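FOR IMMEDIATE RELEASE — May

Lonthorpe night bus comes back, hourly, from the end of the month

LONTHORPE — The late bus is back. Route 30, the one that used to run from Tamura Square out to Ineck and got cut two winters ago, returns at the end of May with a new timetable, a new operator and a flat fare of $2. First bus leaves the square at 10:45 p.m. Last one at 2:45 a.m. Every night of the week, holidays included.

The service will be run by Fuser Transit, which already has the hospital shuttle and the airport connector. Fuser won the contract in the spring after a second round of bids. Term is 60 months, with a review halfway.

"People on late shifts have been asking us for this since the day it stopped," said Veronica Manole, head of routes at Fuser Transit. "Kitchen staff, nurses, cleaners, students. They were paying more for the ride home than they made in the last hour of work. So, one bus an hour, same minute past the hour, all night. Easy to remember."

End to end the trip takes 45 minutes. Stops at the hospital main gate, the college library, Mill Road, the cannery apartments and Ineck station. The old stop at the fairground is gone for now — road work — and riders should use Mill Road instead, a short walk on a lit sidewalk. Signs are going up this week.

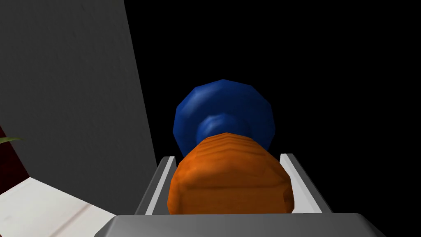
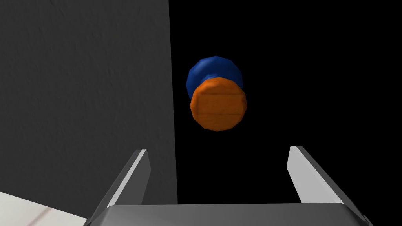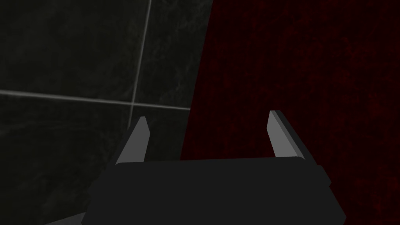
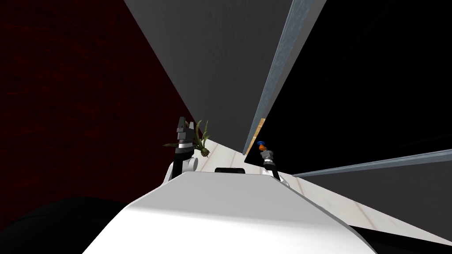 Computer-rendered images.

How to pay: cash, card or the Fuser app. Monthly passes for daytime routes will be good on the 30 at no extra charge. Kids under 12 ride free with an adult. Transfers from the 9 and the 14 are accepted for 60 minutes after the first tap, same as daytime. Drivers can't make change for anything bigger than a ten, so please plan ahead.

Buses on the route are low floor with a ramp at the front door and space for two wheelchairs. Bikes go on the rack outside, first come first served. After midnight riders can ask the driver to let them off between stops, anywhere on the route where its safe to pull over. Ask one stop early.

"The between-stops thing matters a lot in Ineck," Manole said. "Some of those blocks are long. We asked riders what they wanted and that was near the top of the list, right after 'show up on time.'"

Paper timetables will be at the library, the hospital front desk and the ticket window in Tamura Square. Large print on request. The online timetable goes live the same morning as this release, and the trip planner should have the new times by noon. If it still shows the old route, refresh the page.

Fuser is also hiring night drivers for the route. Full and part time, paid training, commercial license prefered but not required at the time of applying. Applications at the depot office or through the company website.

Comments on the timetable are open for the first 30 days of service. Comment cards on board, or leave a message with the Lonthorpe depot.

Press contact:
Veronica Manole
Fuser Transit, Lonthorpe depot
Interviews by phone, mornings best, before 11 a.m.

— ends —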